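# Old office tower as a home file box - keep the stock board or start over?

**petridis_e**

I have a Dell tower that came out of an office clear-out. It has been under my desk since February and I want to turn it into a file box for family photos and scanned paperwork. Nothing fancy. It needs to hold two drives, sit in the hall closet and be reachable from the laptops.

Questions:

1. Is it worth using the original board and power supply, or should I move everything to a standard case?
2. Can I leave the graphics card out?
3. The old thermal paste looked like chalk when I pulled the cooler. Is any paste fine?

I have a budget but I'd like to spend most of it on drives.

Eftychia

---

**luzius_a**

Keep the board. The cost of a case, a supply and a board gets you close to a used machine that is newer than the one you have.

Graphics card: if the processor has built-in graphics, take the card out. It draws power all day for nothing. If the processor has none, some office boards will stop at boot and wait for a key press when they find no display. Test it before you put the thing in a closet.

Paste: any brand. A small dot in the middle, then the cooler straight down.

---

**Orestis S.**

I disagree on keeping the board. Office towers often have power connectors that don't match a normal supply, and when the supply dies you are looking for one specific part. I had one die on me and the replacement cost more than I paid for the whole computer. A plain case with a plain supply can be fixed with parts from any store.

Also the front panel connector on mine was a single block with its own pin layout. I ended up with a doorbell button for a power switch.

---

**luzius_a**

> when the supply dies you are looking for one specific part

True, but there are adapters for most of them, and used supplies for common office models are easy to find. I have run two of these machines for years. One supply has failed in all that time.

---

**sofia_tz**

Whichever way you go, clean it first. Mine had a felt of dust in the cooler fins and it ran loud because of that. Soft brush, short bursts of air, hold the fan blades still while you do it. Take it outside if you can.

Check the clock battery too. It's a coin cell and it costs next to nothing. If the machine forgets its settings when unplugged, it will come back from a power cut asking questions on a screen you don't have.

---

**petridis_e**

Thanks all. Cleaned it last night. The fins were bad.

Luzius, how much memory do I need? It has four sticks that came with it but I don't know if they're all good.

---

**luzius_a**

For sharing files, whatever is in there is enough. Run a memory test overnight with all four. If it finds errors, test the sticks one at a time in the same slot. Don't mix in random sticks from a drawer until you know the base set is clean.

---

**Iason D.**

Two things on drives, because that's where your money is going.

Don't buy them from the same batch if you can avoid it. I order one from one shop and one from another.

Mirroring is not a backup. If you delete a folder of photos it's gone from both at once. Get a cheap external drive, copy everything to it once a month and leave it at a relative's house.

---

**Orestis S.**

Agree with Iason on the backup. I'd go further and skip the mirror. One drive in the tower, one on a shelf, one somewhere else. A mirror only helps you if you can't stand a day of downtime, and this is family photos.

---

**Iason D.**

I'd keep the mirror. People forget the monthly copy. With the mirror, a dead drive in week three costs you nothing.

---

**petridis_e**

I know myself and I will forget the monthly copy. Mirror plus external it is.

The memory test went through with no errors on all four. I also ordered a Sondard case fan, the plain one with no lights. The fan I had was rattling at low speed.

---

**sofia_tz**

Good choice. I have the same fan in a closet machine and I can't hear it with the door shut. Check that the plug fits before you cut any cable ties. Some office boards want a five-pin plug on the case fan and complain at boot if they get a different one.

What temperature is the closet in summer?

---

**petridis_e**

No idea. It backs onto the boiler, so warm.

---

**sofia_tz**

Then leave the closet door open a crack, or cut a vent low and another one high. Drives last better when they aren't cooking. Mine reached 63 C one August with the door shut and I moved it the same day.

---

**Orestis S.**

Under the desk is fine too. It doesn't have to be in a closet.

---

**luzius_a**

I've got a Dell open on the bench at the moment, on its side with the cooler off, so I can tell you the order I work in with these.

- Unplug, hold the power button for a few seconds, then lay it down with the panel side up.
- Drives out before anything else.
- Graphics card next if it's going. Release the slot latch before you pull.
- Cooler off, old paste off with alcohol and a lint-free cloth. Close the lever over the processor before you start wiping anything near the socket.
- New paste, cooler on, screws in a cross pattern, a few turns each.
- Drives back last. The trays with the blue handle only go in one way, so don't force them.

Keep the power wires to the drives away from the fan. I use one loose tie, so I can still get a drive out without cutting anything.
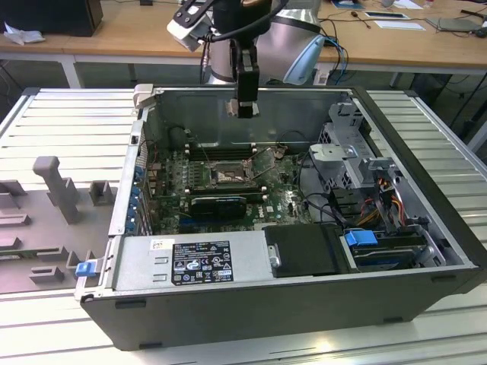
**Iason D.**

Does the order of the drives matter when they go back in? I was told to label the cables before pulling them and I've done it ever since, with masking tape and a pen.

---

**luzius_a**

For a new setup, no. For a mirror that already exists, most software reads the labels on the drives themselves and doesn't care which port they're on. Tape is still a good habit. I do it as well.

---

**Orestis S.**

Some board-level mirrors do care. One more reason to do the mirror in software.

---

**luzius_a**

No argument there. Leave the board's own option switched off. If the board dies you want to be able to plug either drive into any other computer and read it.

---

**petridis_e**

Done, mostly. For the record:

- Kept the original board and supply. Orestis, if the supply dies you can say so.
- Graphics card is out. It did stop at boot with no display, as Luzius warned, but there was a setting to ignore it.
- New coin cell, new paste. The Sondard plug fit.
- Two drives from different shops, mirrored in software.
- External drive goes to my sister, with a reminder in the calendar.

The first copy was some 1000 folders of scans and it took most of an evening over the cable. It's staying under the desk for now. I haven't measured the closet.

One leftover question. Is it OK to let the drives spin down at night, or should they run all the time?

---

**Iason D.**

Let them run. Starting and stopping is harder on them than spinning.

---

**sofia_tz**

Mine spin down after an hour of no use and they've been fine. Once or twice a day is not a lot of starts. Just don't set it to five minutes.

---

**petridis_e**

I'll set it to an hour and see if I notice the delay in the mornings.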